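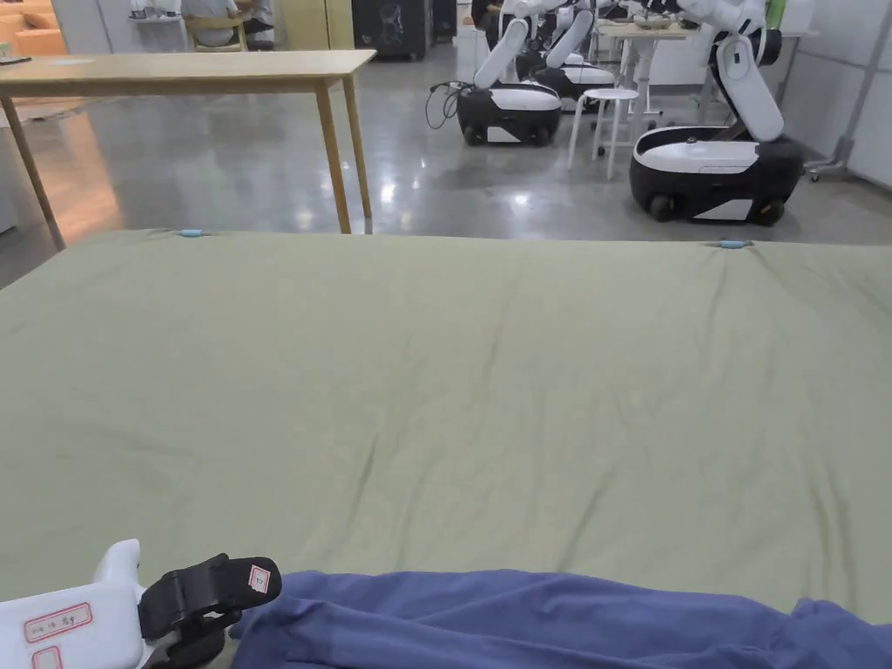

A hand-held gripper at the near edge of a clipped green sheet, with wheeled mobile manipulators on the floor behind.

Equipment & Budgets

The purchase price of a mobile manipulator is the easiest number in the budget to get and the least useful one to plan around. Bostness, a contract laundry and linen firm, spent most of a year learning how much of its first automation budget belonged on other lines.

The firm began with a single figure for robots and a small allowance for everything else. Lizelle Visser, who runs capital planning there, threw out that first draft in December and rebuilt it by task. Flat linen came first. Folding followed, then carrying finished stacks between tables. Each task got its own sheet listing the arm, the end tool, the work surface, the floor area, the operator hours and the spares.

"The first draft had one line called accessories," Visser says. "When we broke that line open it was a third of the total."

Hand-held grippers were one of the items found inside it. An operator uses the gripper to work through a task directly, and the recorded motion is then used to train the arm. The cost per unit is low compared with a full robot, and several operators can work at once. Bostness now budgets the two as separate classes of equipment, with separate replacement schedules. Jaws wear before bodies do, so they are bought as spares from the start. Labels are treated as a stock item too. Each body and each jaw is marked, and the marking is entered in the session log so that worn parts can be matched to bad recordings.

Fixtures are cheap and were at first left out entirely. A sheet that slides during a fold spoils the recording, and clips along the far edge hold it well enough for most work. The firm priced a machined clamping frame from Gamstead and decided against it for the first phase. Clips went in at a quantity of 500, to cover loss as well as use.

Floor space took longer to settle. A wheeled base needs room to turn, room to park and a clear path to its charger. Chanida Rattanakul, the facilities engineer, asked for a layout before any purchase order was signed. Her plan allowed 1259 square feet for the work area, with the tables and seating kept inside that figure. Smooth concrete suits small wheels, but joints and drains do not, and grinding two joints flat was added as a one-time cost.

Power was the other building item. Cables on the floor are a trip hazard and get caught under casters. Rattanakul recommends pricing overhead drops early, while the electrician is already on site for the chargers.

Labor is the largest recurring line. The plan for the first phase calls for 3956 recorded sessions across all tasks. Setup and reset take up much of each one: the cloth has to be laid flat again, the clips reset and the tool checked. Visser's first estimate counted only the time spent recording. The revised one counts the full cycle, and it nearly doubled the operator hours.

Bids came from two suppliers, Ruangrit and Pendano. The unit prices were close. The service terms were not. One bid included on-site repair for the arm and excluded the base. The other covered both but required the unit to be shipped for any fault in the wrist. Colleen MacDonald, who handled the contracts, asked both to restate their terms as a yearly cost per robot, with downtime given in working days. She also asked for the price of a spare battery and a spare wheel set, fixed for the length of the agreement.

Buyers at a similar stage may want to put these points to a supplier in writing:

Turning radius with the arm folded and with it extended.
Lead time for jaws, cables and wheels.
Whether software updates are included after the first year.
Who owns the recorded data.

Bostness holds back some 100 operator hours per quarter for tasks that were not in the plan. Thick towels used up the first allotment. Fitted sheets are scheduled next, and the tool for them has yet to be priced.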